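Ticket: CSV import drops rows, product catalog
Opened by: Brian Bakilana
Product: Traltix Import, web version
Status: open, waiting on vendor
Priority: high

9:10 am
Supplier file from Plurham has 2,078 rows. Import says "complete", no errors, but only 644 show up in the catalog. Tried again, same number. Need this before the January price change.

9:35 am
Checked the file in a text editor. Row count is right. No blank lines. Header matches the template. Saved again as UTF-8, same result.

10:20 am
Split file into chunks of 200. First 3 chunks go in fine. Fourth one stops partway - row 645 has a product name with an inch mark in it, like 24" shelf. Looks like the importer takes that as an open quote and swallows everything after it. No warning at all, wich is the real problem.

10:45 am
Took out the inch mark on 645, ran the full file. Gets further, stops at the next one. So yes, quotes.

11:30 am
Sera in purchasing asked Plurham to double up the quotes on their end. They say their export can't do it. Koech file has the same kind of names but they write "in" so it never came up. 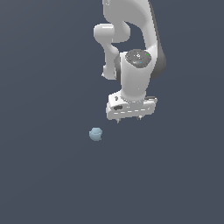
1:15 pm
Workaround for now: find and replace inch marks with "in" before upload, then compare row count by hand. Full file went in, 2,078 of 2,078. Spot checked prices, fine. Product descriptions still have odd spacing in a few places, seperate ticket for that.

1:40 pm
Asks for Traltix support:
- show an error when a quote is never closed
- show rows read vs rows saved on the finish page
- tell us if the nightly import has the same bug

Leaving this open till we hear back. Don't run the nightly job on the Plurham feed untill then.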